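Anyone else being pushed into the all-in-one Clisska app?

tealeaf_marge
So I opened Clisska this morning to message my sister and there's a wallet in it now. And a grocery tab. And something called Rides, which as far as I can tell doesn't work outside two cities. I've used this thing for messaging for 7 years and I liked it because it opened fast and did one job. Now it takes forever to load and the chat list is the third tab over. Is there a way to turn the other stuff off or am I stuck with it?

12 comments · 31 likes

porchlight88
You can't turn it off. You can move the tabs, though. Press and hold the bottom bar until it wiggles, then drag Chats to the left. The wallet stays put no matter what you do.

tealeaf_marge
Thank you!! That worked. Still mad about the wallet.

FlynnStubbs
Going to be the unpopular one here and say I like it. I pay my share of the phone bill in it, I order lunch in it, I message the guy who fixes my bike in it. One login. Before this I had a whole folder of apps I opened twice a year and every one of them wanted a new password.

gus_in_pisberg
Flynn, that's fine until you get locked out. My account got flagged in December for "unusual activity" (I'd bought a phone and moved my number over) and I lost chats, payments and the transit pass all at once. Couldn't even message support because support is a chat inside the app. Took a week and a lot of emails to an address I found on page two of a search. If it had just been my messages I would have texted people like a normal person.

FlynnStubbs
Ok that does sound miserable. But you'd have the same problem with your email account, wouldn't you? Everything hangs off that too.

gus_in_pisberg
I have a recovery code for my email and a second address. Clisska gave me neither. If they want to be my bank they can act like one.

Ewan Rutherford
I build small business sites for a living so I see this from the other end. A shop signs up with Clisska because the fee looks low, and it is low, for the first year. Then the customers get used to finding the shop in there and stop going to the website, and when the fee goes up the shop can't really leave. One client of mine in Prurnside had 742 people on her mailing list and let it go stale because "everyone's on Clisska now." She's trying to wake it back up and it's slow going.

None of this is new, by the way. Phone carriers tried it with their own little portals way back. What's different is that this time people keep their money in there.

porchlight88
What did the fee go up to, if you can say?

Ewan Rutherford
I'd rather not put her numbers up here. More than double. Check the merchant terms, they have to list it, it's just a long scroll.

nightbus_ray
Devil's advocate – did she get more orders out of it in that first year? Because if she did, paying more isn't automatically a rip-off. My cousin drives for them and runs a snack stand off the same account and he'd never have paid somebody to make him a website. No offense Ewan.

Ewan Rutherford
None taken, and yes, she got more orders. I told her to sign up! I just also told her to keep the list going.

tealeaf_marge
Wow, I came here to complain about tabs. But since shops came up, I buy nearly all my tea from a tiny place that sells through Rajput (the marketplace app, if you haven't used it) and the owner keeps saying Clisska wants her to switch. She'd have to retype every listing by hand, there's no import. For a shop with that much stock it's nuts.
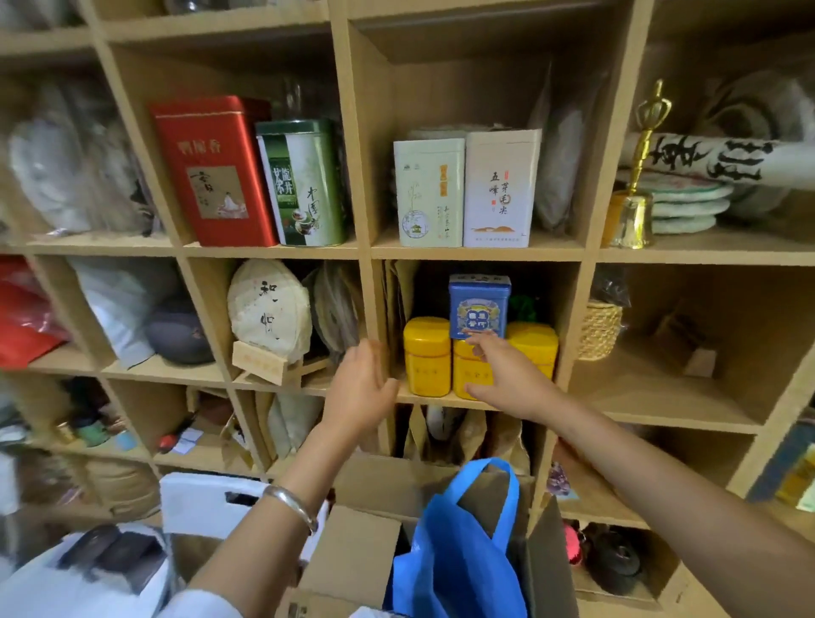
Tea shelf. The green and white one is West Lake Longjing, highly recommend.

3 replies · 9 likes

nightbus_ray
Ok now I want tea. And no import in this day and age is silly. Rajput lets you download everything as a spreadsheet, I've done it. Clisska just doesn't want to read it.

gus_in_pisberg
There's a third-party tool for that but it's limited to 100 listings on the free plan and it wants your login. I wouldn't give it mine.

FlynnStubbs
Agree with Gus for once. Don't hand your login to a random tool, especially with a wallet sitting behind it.

porchlight88
Marge, one thing for your slow loading. Settings, then Storage, then clear "mini app data." Mine was huge and I'd never opened most of those things. It leaves your chats alone, but do the chat backup first anyway.

tealeaf_marge
Doing the backup now. It's asking me to set up the wallet to "verify my identity" before it'll let me. Is there a skip button somewhere?

porchlight88
Tiny gray text at the very bottom, says "later." You might have to scroll.

tealeaf_marge
Found it. Who designs this stuff.

Share this thread · 14 shares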